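Trolimham Kitchen Board > Washing Up, Racks and Drying > Two-tier racks: is the bottom tier for anything?

Page 1 of 1

sinkside_4
Original poster

I have moved into a kitchen with no dishwasher and 5 inches of usable counter beside the sink, so the rack has to live on the table. I picked a stainless two-tier with a plate basket up top and a flat wire shelf underneath. It's a Zoment. The hardware store had that or something in green plastic that looked like a trap for crabs.

Upstairs is fine. Plates go in slots, I understand slots. My question is about downstairs. The gap between the shelf and the basket is too short for a glass of any ambition, and whatever you do put down there gets rained on by the plates overhead. So what does everyone use it for? I've had a single teaspoon down there since June and I'm starting to think of it as a tenant.

Second question, while I have you. Do big round flat plates go in the same slots as ordinary plates, or do you people lean them against something?

potwash_unlimited

Cutting boards. Lids. The flat part of the salad thing. Anything that has no inside to collect water.

The dripping is only a problem if you load the bottom first. Load the top, wait for it to stop raining, then do the bottom. I wash in two rounds anyway: plates and glasses in the first, greasy stuff in the second once the water is past saving.

gravyboat

Potwash is describing a life with a schedule. I put the wet sponge down there and call it done.

On the big plates: mine go at the handle end, last slot, leaning out a bit. If you put a big one in the middle you lose the slot on each side of it.

Bratu

I've been using this style of rack for years and I'll set out how I load it, on the understanding that gravyboat will disagree with all of it.

Setting up

Pull the rack to the back of the table and do your sorting in front of it. People park the rack right at the front and then have nowhere to put a plate down while they decide about it. You want room for at least two plates lying flat before anything gets slotted. My order is small patterned one on the left, big shiny one on the right, rack behind the pair of them with both tiers empty. 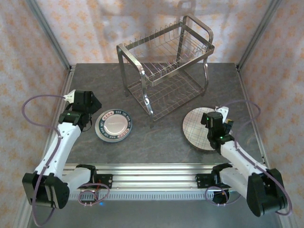

Loading the top

Biggest first. It goes in at whichever end is farther from the faucet and everything else steps down from there. Fronts all facing one way. If you alternate, the rims knock together, and a decorated rim is the first place you'll notice a chip.

Leave a slot free between plates if you have the slots. Air has to get in there. A full rack looks efficient and is still damp at bedtime.

Loading the bottom

Flat things, laid across the wires. I agree with potwash on lids. I don't agree with waiting. Put a folded dish towel over the bottom shelf while the top drips, pull it out when you're done, and it's had its wash for the week.

gravyboat

I disagree with all of it.

Fine, I disagree with biggest first. Biggest first means the heaviest plate is hanging off one end of the basket with nothing to balance it. I start in the middle with the dinner plates and work out both ways. Big ones last, when there's weight in the thing.

Also you're laying plates on a stone-look table. I had one of those. Every drop dries into a little ring and then you spend the evening polishing your table, having been under the impression you were doing the dishes.

potwash_unlimited

Get a tray. A tray under the rack fixes the rings and half of what's in this thread.

Bratu

A tray under the rack is a pond. You've moved the water from the table to a place where it can't leave.

As for balance, these things stand on wide bent metal legs and I have never had one tip. I once had 4 cast iron lids on one end of mine out of pure spite and it stayed put.

sinkside_4
Original poster

I'm enjoying this a lot, but I have a navy-rimmed plate in my hand and it's dripping on my sock. Which way does it face?

Bratu

Toward the big one.

gravyboat

Away from the big one.

mater_of_fact

Coming in from the ceramics section, where we are calmer. Facing matters less than you'd think on a plate with a plain foot. Where it counts is a plate with printed decoration on the rim. Look at how it sits against the wire. If the print is touching metal, turn it around. That's the whole rule and it takes a second to check.

I have a Mater set with a band around the edge and after a couple of years in a wire rack the back of every plate has faint gray marks on it. They come off with baking soda on a damp cloth. The fronts are clean, because the fronts weren't touching anything.

gravyboat

So, away from the big one.

mater_of_fact

It depends on the lean.

gravyboat

Ceramics section says it depends on the lean, everyone. Drive safe.

twelve_mugs

Can I raise mugs? I notice this entire discussion is plates. I own two plates. My rack is also a two-tier and the top is all slots, and a mug in a row of slots sits at the angle of a man falling off a ladder. Water stays in the bottom ring and then pours down your sleeve when you pick it up.

potwash_unlimited

Mugs go on a towel next to the rack.

twelve_mugs

Then what did I buy the rack for?

potwash_unlimited

Your two plates.

sinkside_4
Original poster

Update. I tried it Bratu's way last night and gravyboat's way this morning. I realize this makes me the kind of person who runs trials on crockery.

Bratu's way: everything went in, nothing knocked, and I had to reach over the big plate for every plate that followed it. I am not a tall person. By the end I had a wet elbow.

Gravyboat's way: easier on the arms. But I ran out of decisions about halfway, because starting in the middle means you have to know how many plates are coming, and I do not know how many plates are coming. They turn up from other rooms.

Where we all seem to agree is the part before the slots. Clearing the table first and laying the two awkward ones out flat, patterned on one side and shiny on the other, did make it easier to see what I was dealing with. I'd been going straight from sink to rack with one hand and holding the next plate in the other like a waiter in a hurry.

I've also moved the teaspoon out. The bottom shelf is bare for now, pending a ruling. 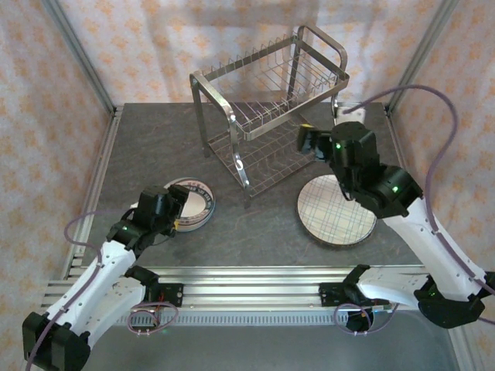

twelve_mugs thinks the bottom shelf should go to whoever in the household has the fewest plates, and would like it noted that a mug laid on its side does fit under there if you choose your mug carefully and don't mind it rolling.

gravyboat

A mug on its side dries on one half. You'll be drinking out of a puddle with a handle.

Bratu

For once, yes.

sinkside, on the reaching: turn the rack around. Big plate ends up at the other end and you're not going over it. Mine has the handle on the right, and I turned it so the handle was on the left for a month when my shoulder was bad. Looked wrong the whole time but worked perfectly well.

potwash_unlimited

Or dry the big one by hand. It's one plate. You have a towel. It goes straight in the cupboard and the rest of the rack is nobody's problem.

Bratu

This is a drying rack thread.

potwash_unlimited

I know what thread it is. A big flat plate takes one wipe per side and I've been watching people plan around it for a page.

mater_of_fact

Potwash has a point, especially with anything shiny. A mirror finish shows every water spot. Left to air dry around here, where the water is hard, mine looks as if it's been sneezed on. Soft cloth, no paper towel, go around the edge last.

gravyboat

I would like to formally withdraw my position on big plates and adopt potwash's. I keep my position on starting in the middle.

sinkside_4
Original poster

All right. Big one gets wiped and put away. Small ones from the handle end, decorated side off the wire, a gap between when I can spare it. Lids on the bottom after the rain stops. No tray, until I see the rings for myself.

I still have nowhere to put the teaspoon.

potwash_unlimited

There's a clip-on cup for cutlery. Hangs on the side rail. Check that it fits a flat rail before you buy, because mine was made for round wire and it fell off 100 times before I threw it in the garage.

twelve_mugs

Does it hold a mug?

potwash_unlimited

It is about the size of a mug.

twelve_mugs

So you could hang a mug there and put the teaspoon in the mug.

gravyboat

And the water in the bottom of the mug?

twelve_mugs

Drill a hole.

Bratu

Moving this to Storage. Please keep the drilling in the drilling thread, which has 900 replies already and a sticky.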